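Finish notebook, oils and waxes
11 October 2023

Went straight to the shelf this morning before coffee and the maple offcuts are beautiful. I'd been worried about the second coat on the Fultorik oil because it was still tacky when I left on Monday, but overnight it pulled in and went properly hard, and the curl in the grain has come up like a cat's eye stone. Very happy with this one!

Where things stand. All the blocks are hard maple from Haque, same board, planed and then sanded through to the grit marked on the back. Set A is the Fultorik polymerized linseed. Set B is the Lultley hardwax. Set C is my own mix, walnut oil with beeswax melted in, 4 parts oil to one of wax by weight. Set D is bare wood, handled the same way and given nothing. I nearly didn't bother with D and I'm so glad Nouhaila talked me into it, because it's the one I keep picking up to compare.

Water drops first. A measured drop on each face, watch glass over the top so it can't just dry off, lift the glass after 16 minutes, blot, look at it under the raking lamp. Set B shows nothing at all, I had to go by the pencil marks to find where the drop had been. Set A has a faint ring, only from one side, and it had gone by lunch. Set C has a clear pale ring and the grain is standing up a little in the middle. Set D looks as you'd expect, a fuzzy gray thumbprint.

So my mix loses on water, fair enough. But run a finger across C and it's the nicest surface on the bench, silky without any of that plasticky drag you get from the hardwax. I want to keep that feel and get some of A's toughness under it. Plan is two coats of the Fultorik, a full cure, then the walnut and beeswax buffed on top as something the owner renews. A lot of people have done versions of this with salad bowls. I can't find anyone who has written down how it holds up on a big flat surface that gets wiped several times a day.

The flat surface question is what this is all leading to. A bowl gets washed, dried, and put away. A countertop has wet things set down on it and left, and the worst place is always the strip next to the sink, where the end grain drinks and the joints between staves start to show as dark lines. Any finish will look good in the middle of a board.

Kitchen, wooden countertop.
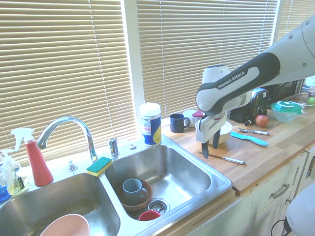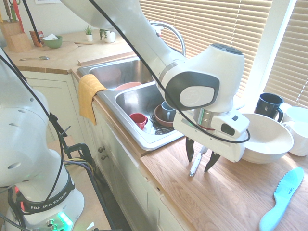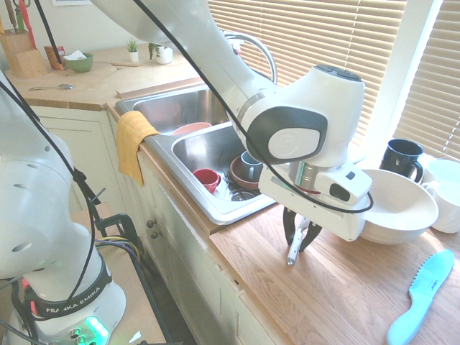 Next round of blocks therefore has to include end grain, and glue lines too. I've cut a strip from the Haque board into staves and glued it back up so every sample has at least one joint running through it. Yellow glue, clamped overnight, scraped while it was still rubbery (so satisfying, comes off in one long curl if you catch it at the right moment).

Sanding note, because I changed my mind. I'd been taking everything to 600 on the theory that finer is smoother is better. On the face grain that made the linseed sit on top and dry patchy. The blocks I stopped early on took the oil far more evenly and were every bit as smooth after the second coat, once the raised grain had been knocked back. Keep the 600 for end grain only. There it's magic, it stops the end going three shades darker than the face.

Raising the grain on purpose also seems worth the trouble. Damp sponge, let it dry all the way, light sand, then oil. I skipped it on half of set A and those are the ones with the ring. Could be chance. Do it properly next time with the wetted and unwetted ones mixed up on the shelf, and have Nouhaila number them so I'm not reading them with hope in my eyes.

Scratch test. Borrowed the little Gindent stylus kit from the instrument cupboard (put it back in the foam the right way round this time, please, that includes me). Same weight on every block, one pull with the grain and one across. Hardwax marks white and stays white. Linseed marks, but a rub with an oily rag and it's gone, and I mean gone, Nouhaila and I both lost track of which block we'd done. That may matter more than the water result. A surface someone can mend with a rag on a Sunday evening is going to look better in ten years than one that needs sanding back to bare wood.

Weights. Block A-1 was 119 grams bare, and I've been weighing it daily to watch the oil cure, as linseed takes up oxygen and gets a bit heavier while it hardens. I love that you can see it on an ordinary bench scale. The curve is flattening now. When it stays put for a week I'll call it cured and put the wax on.

Smell, for the record: A still smells of putty if you put your nose right to it, B smells of oranges, C smells wonderful, like a church and a bakery together. Walnut is a problem for anyone with a nut allergy, though, so I should try the mix with a different drying oil. Tung is the obvious one. There's a tin on the top shelf with no date on it, open it and see whether it has skinned over before ordering more.

Rags are hung flat on the line outside. Please don't ball them up in the bin, linseed rags really do heat up and catch on their own.

To do: glue up the second set of staves. Ask Haque if they have any beech from the same week's drying. Try hot vinegar and red wine on all four sets. Longer soak under the watch glasses, overnight if the bench is free. Leave one wax-topped block on the windowsill until January and see how yellow it goes.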